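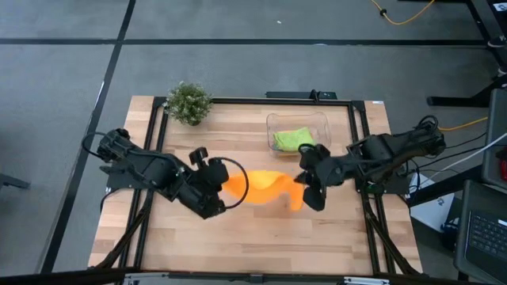

Tabletop and gray carpet, Wolent Building

Filed under: Tenants' Meetings / Minutes

WOLENT BUILDING TENANTS' ASSOCIATION
Minutes of the general meeting, 24 February 2025

Present: the accountants, the dental office, the translation bureau, the travel agency, the piano teacher, the print shop, the map dealer (from item 3), and a representative of Kondilano, who manage the building.
Apologies: the podiatrist.
No apologies, also absent: the law office.

1. Minutes of the last meeting

Approved with one correction. The print shop did not "storm out." The print shop left to take a delivery, and came back with the delivery, and would like both facts recorded.

2. Matters arising

The lobby directory still lists a tailor who moved out before most of those present moved in. Kondilano said the replacement letters had been ordered. The accountants asked whether these were the same letters that had been ordered last time. Kondilano said they were. The translation bureau pointed out that "Second Floor" has been missing its F for long enough that a client now calls it that on the phone.

The bicycle rack has been delivered. It is in the basement, in its box, next to the old bicycle rack. Installation is waiting on a bracket.

3. Elevator

Kondilano reported that Addo, the elevator contractor, had made 18 service visits in the past year. This was offered as good news.

The dental office asked what had been repaired. Kondilano read from the service log, where the entry for most visits is "adjusted." The piano teacher asked what "adjusted" meant. Kondilano will find out.

General discussion of the door, which closes on people, and of the button for the third floor, which has to be held down for the whole trip. The travel agency said its older customers had stopped coming up and now do their business by shouting from the landing. The accountants said they had noticed this.

A motion to ask for quotes from contractors other than Addo was put and carried. The map dealer arrived during the vote, out of breath, having taken the stairs, and was counted in favor.

Action: Kondilano to get two quotes before the next meeting.

4. Heat

The west side of the building is too hot. The east side is too cold. The thermostat is on the west side, in a locked plastic cover, and the key is with the law office.

Kondilano suggested that tenants on the east side might leave their hall doors open to let warm air through. The piano teacher said she would be glad to, and asked whether anyone objected to scales. The suggestion was withdrawn.

The translation bureau asked that the law office be sent a letter about the key. It was observed that the last letter to the law office was answered with a longer letter. Agreed to send one anyway, and to keep it short.

Action: the accountants to draft. The translation bureau to take the adjectives out.

5. Coffee

The shared coffee machine on the second floor broke in the fall and the association has been getting by with a jar of instant and a collection tin. The tin was opened at the meeting. It held $139, a foreign coin, and a button.

Some surprise at the amount. The print shop said that proved people would pay for coffee even when it was bad. The dental office said it proved people felt guilty.

Two proposals were heard:

a) Buy a new machine outright. The model the travel agency likes costs over $700 and also makes a kind of foam.

b) Take up an offer from Osik, the bakery across the street, to bring over a full urn each morning and collect it in the afternoon, billed monthly.

The discussion of this item was longer than items 3 and 4 together. The accountants prepared a comparison and handed it around. The map dealer said the paper it was printed on was very nice. The travel agency spoke with feeling on the subject of foam. The dental office, when asked directly, said it could not recommend either option, professionally, but would drink whatever there was.

Osik's offer was accepted for a trial period, on the understanding that the urn does not travel by elevator.

Action: the travel agency to talk to Osik, and to ask about rolls.

6. Noise

The piano teacher has moved her beginners to late afternoon, as agreed. The accountants thanked her. She noted that this puts the beginners right up against the print shop's folding machine, and that one pupil has started playing in time with it. The print shop asked if this was a complaint. It was a remark.

Kondilano reminded tenants that tax season is coming and that the accountants have asked for consideration in the hallway. The accountants clarified that they meant the travel agency's speakerphone.

7. Parking

The visitor spaces behind the building are being used by people who are visiting the bakery. Since item 5 had just made the bakery a friend of the association, the item was held over.

The sign that says "No Parking Except" is still missing its lower half. Kondilano is aware – the lower half is in the office.

8. Any other business

The dental office has found an umbrella, a good one, with a curved handle. It may be claimed at the front desk. If it isn't claimed, the dental office has plans for it.

The map dealer asked if the second-floor hall could be used for a small display of old county maps. No objection, provided they are hung straight. The print shop offered a level. The map dealer said he owned a level.

The plant in the lobby was raised again. Kondilano maintains that it is alive.

9. Next meeting

To be held in March, same place, on a date that Kondilano will send around. Tenants who did not get the notice for this meeting should tell Kondilano, who asked how they would know. Item carried forward.

Meeting closed. The stairs were used by all.

We use cookies to remember your settings on this site. Accept | Manage preferences

© Wolent Building Tenants' Association | Contact the association | Back to top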